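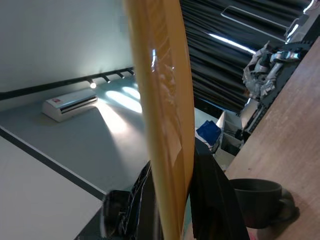
T. Sheikh

Keeping comics and paperbacks nice at home

Quick one this month, got a pile on the floor and company at six. Mostly manga and floppy comics but works for any paperback.

Dust first. Dry paintbrush, the soft wide kind, hold the book shut tight and brush away from the spine. Top edge gets the worst of it. No damp cloth on page edges, ever. Glossy covers can take a barely damp microfiber, then dry right away. Matte covers, no. They go shiny where you rubbed.

Price stickers. Hair dryer on low, keep it moving, lift a corner with a fingernail and pull back flat over itself. Slow. If it starts taking the ink stop and warm it again. Leftover goo comes off with a clean white eraser. I used lighter fluid once on a Semthorpe library sale book and it left a halo, so test on the back cover if you must.

Musty smell. Big tote with a lid, open box of baking soda in one corner, books standing up and fanned a little. 3 days minimum, a bad one needs two weeks. Don't let the soda touch the paper. Kitty litter (clean!!) works too. Dryer sheets just make it smell like old book plus laundry.

Wavy pages from a spill. Paper towel between the wet pages, change them every hour, then wax paper and somthing heavy overnight. Won't be perfect. If it's glossy paper and already stuck together, freezer bag, freezer, deal with it later.

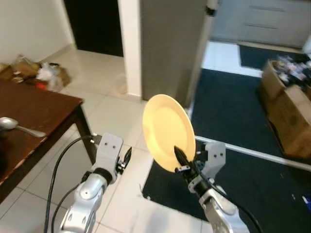
Issue 124, p. 16

Shelves. I have the narrow Juver ones, just deep enough for one row. Two rows deep and you forget the back row exists and buy volume 5 again. Ask me how I know. Pack them snug but you should be able to pull one out by the sides, not by yanking the top of the spine. Leaning books get a permanent lean. Bookend, or a brick in a sock.

Sun. Reds and pinks fade first. My shojo shelf faced the window one summer and now the spines don't match the covers. North wall if you've got one, or a cheap curtain on a tension rod.

Bags and boards for the floppies. Board goes shiny side to the comic. Tape on the bag flap, NOT near the opening where it'll grab the cover when you slide it out. Swap bags when they get ripply or yellow.

Boxes. Russka short box is the one I can still carry full. Long ones are murder on the stairs. Off the basement floor, even an inch, couple of scrap boards is fine. Lable the short end so you can read it when they're stacked.
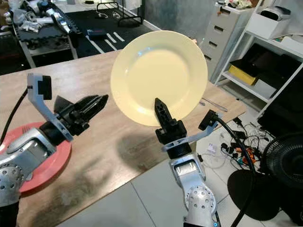 Loose pages

Old glue dries out and pages drop. White PVA craft glue, thin line on the page edge with a toothpick, tap it back in square, wax paper each side, rubber band round the whole thing till morning. No hot glue. No clear tape either, it goes brown and takes the print with it.

Cracked spine but nothing's fallen out yet? Leave it alone and read it gently.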